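Brirnness Home & Workroom Forum
Last updated: 1 Feb 2019
Reading time: 5 minutes

We use cookies to keep you logged in and to remember which threads you have read. By carrying on you accept this.

Light grey or dark for a work table top?

kettlehook
I'm doing up the back bedroom as a room for cutting fabric and general paperwork. The old table had a dark brown top and I got fed up with it, partly the colour and partly because it wobbled. I want a plain rectangular one this time. My question is the colour of the top. I had settled on light grey but my sister says it will look like an office and show every mark. She has a black one and loves it. The room faces north and has one ceiling light. I do most of my cutting in the evening. Anyone had both?

Marl_and_Chalk
Had both. Black shows dust within the hour, and chalk, and lint, and fingerprints if it has any sheen. Light grey shows tea and pen. I know which I'd choose. For evening work the light top wins easily because it throws some of the light back at you. With the black one I ended up buying a second lamp.

pollardside
I'd go the other way. If you cut a lot of white or cream cotton, you lose the edge on a pale top. I spent years squinting at lining fabric on a white table and then moved to dark green and the difference was plain straight away. What colours do you cut most?

kettlehook
Mixed. A lot of navy and school grey for the children, some patterned cotton, not much white. Curtains now and then, and the lining for those is cream.

pollardside
School grey on a grey table, then. That's your problem right there.

Marl_and_Chalk
School grey is a good deal darker than what's sold as light grey for tops. I've cut plenty of trousers on mine. It only gets difficult if the cloth is the same lightness as the table, whatever the colour is called. Put a cutting mat down for the cream lining. The green side of a mat does what your green table does and you can put it away after.

Hamisi Mwakalinga
I fit kitchens and built-in desks for a living, so I'll answer about the surface. Light grey is the one I'm called back for least. White goes yellow near a window over the years if it's a cheap board. Dark tops scratch pale, and once you've seen the scratch you can't stop seeing it. On a light grey top a scratch is there but you have to look for it.

What matters more is the finish. Ask for matt. Under one ceiling light a gloss top will give you a bright patch right where you want to look, and it will move about when you lean. Get a sample and put it flat on the floor of that room in the evening with the light on. Don't hold it up against the wall, the light lands on it differently and you'll pick the wrong one.

ditchling_bay
Is there much difference between the greys? I looked at the Zoltis range last July and there were 5 of them and I could not tell two of them apart in the shop.

Hamisi Mwakalinga
Yes, mostly whether they lean blue or brown. In a north room the blue ones go cold. Kettlehook, if your walls are cream or anything warm I'd take the browner one. If the walls are white it matters less.

kettlehook
Walls are white at the moment, might go pale yellow. Here is the sort of grey I mean.

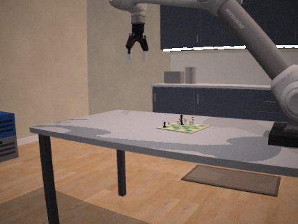 Light grey rectangular top (computer render)

kettlehook
Something near that. No pattern and no fleck.

ditchling_bay
I like it. It doesn't look like an office to me, though I'd want some wood in the room somewhere. Chair or shelves.

pollardside
It's a render, so I wouldn't trust the colour. It'll look different on every screen in this thread as well. On mine it's a pale grey with blotchy darker shadows and on a real board in a north room at night it could be anything.

Marl_and_Chalk
Nobody's ordering from a picture, she's asking about the general idea. But agreed on getting the sample first.

pollardside
I'm only saying I've seen people order from less. My brother picked his whole kitchen from a brochure and they had to send the doors back.

old_tannery
Plain with no fleck is the bit I'd argue with. A slight fleck hides crumbs, thread ends and pencil. I had a plain one in the old house and I was wiping it all the time. The present one has a fine speckle and I do it once a week if that.

Hamisi Mwakalinga
True for a kitchen. For cutting I'd stay plain. If you drop a pin on a speckled top you'll find it with your hand.

old_tannery
Hadn't thought of pins. Fair enough.

kettlehook
Pins decide it, I've got a toddler. Plain it is. What about the edge? The shop in Bromden offers a matching edge or a black one, and the black costs £15 more.

ditchling_bay
Matching. The black strip is a fashion and it'll date.

Marl_and_Chalk
I've got a dark edge and I find it useful. I can see where the table stops when I'm sliding cloth off it. But I wouldn't pay extra for it.

Hamisi Mwakalinga
Either is fine. Ask how thick the edging is. 2 mm will take knocks from a chair. The thin iron-on sort lifts at the corners, usually at the end where people sit. And since the last one wobbled, check the legs are fixed to a rail and not straight into the board.

kettlehook
I hadn't asked about that. The Kombo legs they showed me go straight into the board, I think. I'll check.

pollardside
If they do, get different legs. Colour won't matter much if it shakes when you cut.

kettlehook
Update. I brought home samples and left them on the floor for 5 evenings. The blue one looked like wet pavement. The browner one looked fine with the light on and a bit dull in the morning, which I can live with. I laid a strip of the school grey across it and could see the edge without trouble. The cream lining was harder, so pollardside had a point there and I'll use a mat for that. Matt finish, matching edge. The legs do go straight into the board, so I've asked for the frame with a rail instead and they are pricing it.

My sister still says black.

pollardside
Glad you tried the lining. I'd still have gone green.

Marl_and_Chalk
Let us know what they want for the frame. I'm after one for a shorter table and they wouldn't give me a price over the phone.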